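Search this site Enter keywords Go

Havcombe staff shop to reopen with new snack counter

Tramach confirms layout and opening arrangements for ground floor refreshments

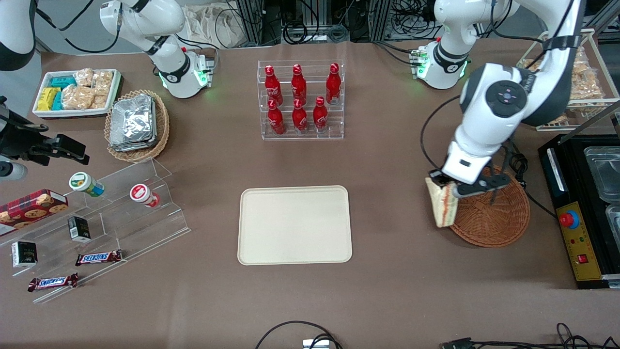

New counter arrangements agreed

The staff shop at the Havcombe building is to reopen in May 2021 with a rearranged snack counter, Tramach has announced. The shop has been closed to staff and visitors since November, when the former canteen servery was taken out of use.

The new counter brings sandwiches, packaged bars, pastries and bottled drinks together on one light brown table. Under the previous arrangement, cold drinks were sold from a separate hatch at the far end of the corridor, and staff buying a full lunch were often obliged to queue twice.

Nisreen Karaki, head of workplace services at Tramach, said the layout had been settled after a period of consultation with employees on all floors of the building.

"Colleagues told us that they wanted to see what was on offer before joining the queue," she said. "They also asked for a smaller range that is properly kept up through the day. We have tried to meet both requests within the space available."

A total of 89 employees replied to the consultation, which was carried out by the workplace services department. The most frequent request was for sandwiches to be available until the middle of the afternoon. The second was for the return of pastries, which had been withdrawn from the former servery.

Display and serving pieces

Bars and bagged pastries share a white rectangular tray, with the pastries kept in clear plastic bags. Foil packets are stacked in an oval wicker basket beside it, and a round woven basket is used for sandwiches. Bottles of Coca-Cola stand on a clear acrylic rack with two tiers, so that those at the back remain in view. A stepped shelf, also of clear acrylic, has been provided for small jars.

The baskets and trays were supplied by Bezerra, which also fitted out the refreshment area at the company's Tiltholm site. Staff who have used the Tiltholm counter will find the general arrangement familiar, although the Havcombe range is narrower and does not include hot food.

Ms Karaki said that the choice of open baskets and clear shelving had been made with cleaning in mind as well as appearance. Each piece can be lifted from the table and washed separately at the end of the day. Spare trays will be held in the store room behind the shop.

Prices and payment

Prices for drinks and bars will remain at the level charged before the closure. Sandwich prices have been reviewed and will be displayed at the entrance to the shop on the day of reopening. Payment will be by card or staff pass only. Passes issued before the closure remain valid, and any balance held on them has been carried forward in full.

Employees whose pass is not accepted at the till should report to the reception desk, where a replacement will be issued without charge. Visitors may pay by bank card and do not need to be accompanied by a member of staff when using the shop.

Use of the room

The room in which the shop stands may hold up to 17 people at one time, including those serving. Tables and chairs have been placed in the adjoining lounge, and staff are asked to take purchases there once they have paid. Food should not be eaten at the counter.

Meeting organisers who require refreshments may place an order for collection. Orders for more than 100 items must be made three working days in advance and should be sent to workplace services with the relevant cost code. Smaller orders will be accepted until noon on the previous working day.

Information on ingredients and allergens will be kept in a folder at the till and may be consulted on request. Employees with particular dietary needs are invited to write to the department before the reopening, so that suitable items can be considered for the opening range.

The range will be reviewed in November. Comments may be left in the box by the lounge door or sent to workplace services through the internal post. The department has said that the results of the review will be published to all staff at Havcombe and Tiltholm.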